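Do Blue Bins Make a Stockroom Faster? A Doubtful Look at Container Storage
Student project report, Introduction to Workplace Organization
Submitted by Hằng Văn, 9/4/20

Why I picked this topic

The supply room in our building was switched over to plastic bins before I enrolled, and everyone who works there will tell you it was an improvement. I wanted to know how they knew. When I asked, I was handed a two-page flyer from Hullar, the company that sells the shelving, and a printout of an article repeating what the flyer says. Neither one explains how the time savings were measured. The flyer claims that bins "cut search time in half." Half of what? Searching for what, and by whom?

My report is an attempt to check a small piece of that claim with the stock we have. I should say at the start that I expected to find very little, and my reader should keep that in mind.

What I did

I pulled the paper request slips for the spring term, which came to 1,207. Of these, 983 had both a time in and a time out that I could read. The rest were blank, smudged, or filled in with a check mark where the time should be. I also pulled the slips from the December before the bins came in, when loose stock sat straight on the shelves. That December was busy, with a lot of last-minute orders, so it's a poor month to compare against. It was the only earlier month anyone had kept.

I then sorted the slips by kind of item: paper goods, cleaning supplies, cables, and everything else. I left out anything that had to be brought up from the basement.

About the bins

The bins are sold under the name Gukness. They are deep, glossy, and a very strong blue, and they're all the same color, which I think is the first mistake. The point of putting things in containers is that you can tell the containers apart. With two bins of the same blue side by side, the label does all the work, and ours are marked by hand on whatever tape was in the drawer.

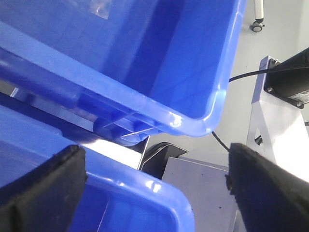 The second problem is the spacing. The plan in the Hullar flyer shows bins standing square to the shelf with room for a hand on both sides. In daily use they get shoved in at an angle until the rims nearly meet, and then you have to move one to get into the other. I timed myself doing this and stopped writing the numbers down after the first afternoon, as I was clearly getting faster with practice and the results would have meant nothing.

Results

Paper goods were found more quickly with the bins. Cables were found more slowly, and I believe that is simply a matter of tangling. Cleaning supplies showed no difference I would defend in front of a class. "Everything else" was such a mixed group that I dropped it.

Cost

The bins and shelving came to $2,000. The other quote, from Stimorero, was also $2,000, so price can't have settled the choice. I couldn't find any record of what did.

What I would trust

Dambrauskienė, the handbook we used in the course, says a storage change should be tested on one shelf before it is spread to the room. That wasn't done in our building. My own numbers can't fill the hole. The two terms had different staff, different orders, and different habits about writing down the time.

If someone repeats this project, they should start by fixing the slips. A printed box for the time out would help more than another round of bins.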